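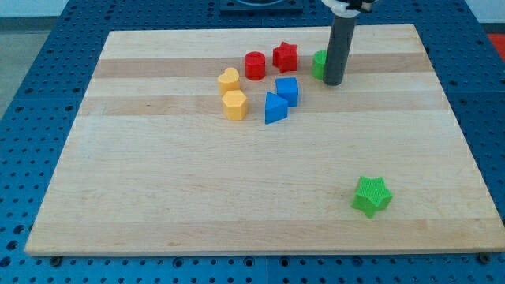

Colored blocks on the wooden board

Wongsuwan Sleep Health Forum
Board: Treatment and Equipment
Topic: Humidifier settings and morning dry mouth

kthammasiri
Posted 08/11/2021
I began CPAP therapy in January, following a study at the Pedano clinic. My machine is a Hader with a heated humidifier, set at 4. I continue to wake with a very dry mouth on most mornings. The clinic has advised me to raise the setting. I would appreciate the views of members who have had the same difficulty.
Kamol Thammasiri

Moderator_CK
Members are reminded that pressure settings should be changed only with the agreement of the prescribing clinic. Humidity may be adjusted by the user on most machines. Please state your mask type, as replies will depend on it.
Chanida Khunthong, Board Moderator

kthammasiri
Thank you. It is a nasal mask, the Carkik, medium size.

northbank107
With a nasal mask, a dry mouth usually points to air escaping through the lips. More humidity will not correct that. I would request a trial of a full face mask before altering anything else.

r_delmar
I must respectfully disagree with the previous reply. I used a nasal mask for over 3000 hours with the same complaint, and a higher humidity setting together with a heated hose resolved it within a week. A full face mask is larger and, in my case, leaked at the bridge of the nose.

northbank107
Your nose may have been blocked, in which case added moisture would help. That does not apply to every user. The leak figure in the nightly report should be consulted first.

r_delmar
On the leak figure we agree. I maintain that the less costly step should be tried before a new mask is ordered.

Moderator_CK
Both positions are noted. Kamol, kindly review your leak data for several nights and bring it to the clinic. Please also mention any medicines you take, including those for allergies or low mood, as a number of them cause dry mouth.

kthammasiri
I do take an allergy tablet in the evening. I had not considered it. I will raise the matter with Pedano and report to this topic.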